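Clothing swap adds folding table for kids' wear

A children's clothing swap in Fallar has doubled its opening hours after running out of room for donated clothes and bedding.

The swap, held in the hall behind the Teuber Street library, will now open for four hours each session instead of two. Organisers said the change would give families more time to look through the racks and would let helpers sort and fold what comes in before it goes out.

Children's items with elastic bands are the slowest to deal with. They bunch up in the bag and have to be opened out and checked along the stitching before they can be folded.

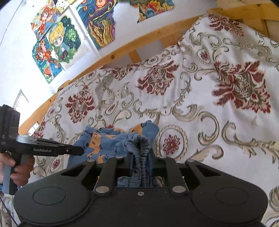 A blue and orange garment with a gathered elastic band on a white patterned fabric cover in Fallar.

Detlef Reinholz, who runs the swap, said the busiest time of year was May, when parents start looking for warmer gear.

"We get whole bags of things that have been worn for one season and then outgrown," he said. "Most of it is in good nick. It just needs someone to go through it."

Under the new arrangement, each family can take up to 14 pieces a visit, up from seven. Bedding and loose cloth will be counted separately. There is no charge, and people do not have to bring anything to take something home.

Prints are in demand, Mr Reinholz said — animals and anything with wheels tend to go in the first hour. Plain colours stay on the table longer, and the swap has started putting them at the front.
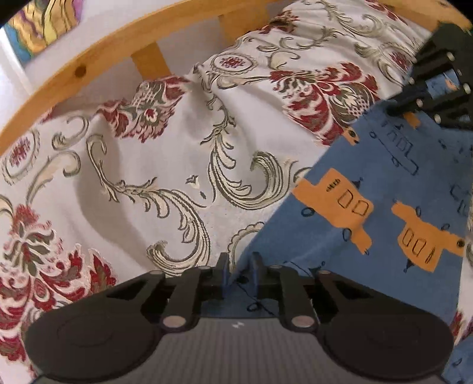 Bernd Harms
Community reporter

Vehicle prints such as the orange ones on this blue cloth are among those asked for most often.

Donations should be clean and dry and can be left at the hall from 2 pm on swap days. Items with broken zips or missing buttons will be accepted if they are bagged apart from the rest. Shoes, car seats and cot mattresses will not be taken.

The swap is also looking for more coat hangers in children's sizes and a second folding table. Anyone who can help is asked to leave their name at the library desk.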